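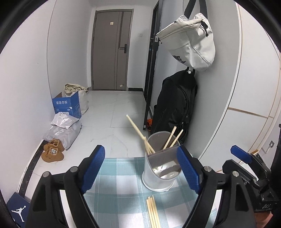 Home Forums New posts Plumbing and heating Water treatment Search Log in

Softener programmed at 2,000 litres – hardness coming through before regeneration

stopcock_kv
I have a single-cylinder metered softener, a Skotano with the Benavides valve head, fitted under the kitchen worktop by the previous owners of the house. The plate says 13 litres of resin. The incoming water tests at 390 mg/l as calcium carbonate, which agrees with the figure from the supplier. The head is programmed to regenerate after 2,000 litres, at 02:00 the following morning.

For the first part of the cycle the softened tap gives a reading below what my drop kit can resolve. Towards the end it doesn't. Last night I drew a sample with the meter at 1,991 and it was plainly hard: the sample went pink on the first drop and took several more to turn blue. The kettle is filled from the unsoftened drinking tap, so scale in there tells me nothing, but there is a white film on the shower screen for a few days out of each cycle and then it clears.

Salt is tablet, always above the water line. No error codes. Is the resin worn out, or is the setting wrong?

mrl_bench
Do the sum first. 2,000 litres at 390 mg/l is 780 g of hardness. Divide by 13 litres of resin and you are asking for 60 g per litre. That is what you get from good resin with a heavy salt dose and nothing in reserve. If the dose is set lower, which most installers do, it will run out early every time.

What is the salt setting on the head? It will be in the second menu, either as kilograms or as brine fill minutes.

stopcock_kv
Brine fill is 6 minutes. I don't know how that converts.

mrl_bench
It depends on the flow restrictor. There should be a small label by the brine elbow giving litres per minute. One litre of water dissolves a bit over a third of a kilo of salt in the time it has to sit there, so multiply fill minutes by flow by 0.36 and you have kilograms.

stopcock_kv
The label says 0.5. So 6 × 0.5 × 0.36 = 1.08 kg. Is that low?

mrl_bench
Yes. 1.08 kg over 13 litres is 83 g of salt per litre of resin. For standard resin I would expect 40 to 45 g of hardness removed per litre at that dose. Take 45 as the best case: 585 g total, divided by 0.39, gives 1,500 litres. You have it set for 2,000. The last quarter of every cycle is running on resin with nothing left to give.

There's no fault there as far as I can see. Somebody typed in a number from the full-dose table and left the salt at the economy setting.

Vaughn Pruitt
I would not rule out the resin so quickly. The owner says the unit came with the house and we have no age for it. Chlorinated mains water breaks the beads down over the years and 45 g per litre is a new-resin figure. I have taken units apart where the bed had dropped by a fifth, partly from fines going down the drain on backwash.

I'd also want to know whether the brine is being drawn fully. A partly blocked injector gives the same symptom, with the hardness arriving early and getting earlier.

mrl_bench
Agreed that both are possible. But the arithmetic already explains what he is seeing without either of them, and changing a setting costs nothing. You don't strip an injector before you have corrected the program.

Vaughn Pruitt
You do if you are already kneeling in front of it. It's two screws and a rinse.

tallboy77
Am I the only one who thinks 02:00 "the following morning" matters here? On delayed regeneration the unit reaches its number at, say, 07:30 and then everyone carries on using water until the small hours. A household of four will get through a few hundred litres in that time. So it isn't 2,000, it's 2,000 plus a day's use, unless there's a reserve programmed.

stopcock_kv
There are two of us. Where is reserve set?

tallboy77
On those heads it is either a fixed percentage or "variable", where it works from recent daily use. If it is at zero the display just counts to the full figure and waits for the night.

stopcock_kv
It's at zero.

mrl_bench
Then tallboy77 has a point and I should have asked. With two people take 250 litres off as reserve. 1,500 less 250 is 1,250. Set 1,250, leave the brine fill alone, and test again near the end of the next cycle.

Kavinda Uddin
Or raise the salt and leave the volume where it is. I can't see the argument for regenerating more often. Each one uses rinse water, and on a 13 litre bed that is getting on for 100 litres down the drain.

mrl_bench
The argument is salt efficiency. At 83 g per litre you remove 585 g of hardness for 1.08 kg of salt, or 1.85 kg of salt per kg of hardness. To get 60 g per litre of resin you need something like 160 g of salt per litre, so 2.08 kg to remove 780 g. That's 2.67 per kg. You use far more salt for every litre of soft water delivered.

Kavinda Uddin
And against that, set the water. Regenerating every 1,250 litres against every 1,750 is a 40 per cent increase in rinse water. On a meter, with sewerage charged on top, I pay more for the rinse than you think. I have had mine on the heavy dose for years. Tablet salt is cheap if bought by the pallet with the neighbours.

mrl_bench
You don't gain 40 per cent on cost, because the salt nearly doubles. Run it on your own prices. I have, for mine, and the low dose comes out ahead, though not by much. Where water is dear and salt is cheap it could go the other way. I would still not do it, as the extra salt goes to drain and then to somebody's treatment works.

Kavinda Uddin
That last part is a fair objection. The cost one I will not concede until I see the sums with sewerage in.

pipewrench_pol
Does the rinse volume even stay constant? On my Clomura it is timed, so it is the same whatever the dose. But a heavier dose needs a longer slow rinse to clear the brine, or you taste it in the first draw the next morning.

mrl_bench
Correct. If you double the brine fill you have to lengthen the brine draw as well. Leave it as it was and the cycle moves on with brine still in the cabinet, and after a few goes the level climbs to the overflow float. Another reason not to change the dose without the manual in front of you.

stopcock_kv
I don't have the manual. Which is why I'm inclined to alter one number only.

Vaughn Pruitt
Sensible. But please clean the injector.

stopcock_kv
Set to 1,250 this evening, reserve left at zero as it's already been taken off. I also took the injector out. There was a smear of brown sludge on the screen, not enough to block it as far as I can judge. Rinsed and refitted, no drips. Forced a manual regeneration to start from a known point.

tallboy77
Put some grease on the O-rings next time if you didn't. Silicone only.

stopcock_kv
Did that.

hobday_m
Joining in with a related question. Same area as the OP by the sound of it, with water just under 400. My installer programmed hardness in degrees Clark and the head expects mg/l. He typed 27. It regenerated once in a very long while and I spent a year thinking softeners were a swindle. How do I convert?

mrl_bench
Degrees Clark × 14.3 gives mg/l as calcium carbonate. 27 Clark is 386. If the head took it as 27 mg/l then it believed you had very soft water and scheduled accordingly. Beware of the third unit too: French degrees are × 10, so 39 °f is 390 mg/l. German are × 17.8. Some heads let you choose, and the symbol on the display is tiny.

hobday_m
Thanks. Set to 386 and it wants to regenerate tonight.

Kavinda Uddin
Round it up to 390. Supplies vary through the year and you'd sooner be a bit early.

pipewrench_pol
Is anyone going to mention sodium? At 390 going in, softened water carries close on 180 mg/l of added sodium, on top of whatever is there already. The limit for drinking water is 200. OP says he has a separate hard tap, good. hobday_m, do you?

hobday_m
Yes, the kitchen cold is straight off the main.

tallboy77
Ours is the same, with a Judis three-way tap. The hard side furs up and the soft side doesn't, so the spout has scale on one half.

stopcock_kv
Coming back with results. First cycle at the new setting. Samples drawn each evening after running the tap for a minute, and all of them blue on the first drop until the last one, taken with 40 litres remaining on the display. That one went blue on the second drop. My kit is one drop to 20 mg/l, so there is a trace coming through but nothing like before. The film on the shower screen hasn't returned yet.

mrl_bench
One drop to 20 is coarse. A trace at the very end, on a single cycle, I would leave alone. If it's worse on the next two, drop to 1,150.

Vaughn Pruitt
A trace at 1,210 litres is 36 g per litre of resin. You promised him 45. So the bed is tired, as I said.

mrl_bench
I said 45 best case, 40 to 45 expected. 36 is a bit under. The bed may be part worn, I'll give you that. It isn't a reason to replace it while it can be run within what it has left.

Vaughn Pruitt
I didn't say replace it. I said don't rule it out.

stopcock_kv
I'll do two more cycles and post the readings. If it needs resin I would want to do it before May, as we are having the worktop out then and access will be easier.

tallboy77
Measure the bed depth while it's out. Torch down the side of the vessel, lights off, and you can usually see the line.

Reply Watch thread Share Previous Next Back to Water treatment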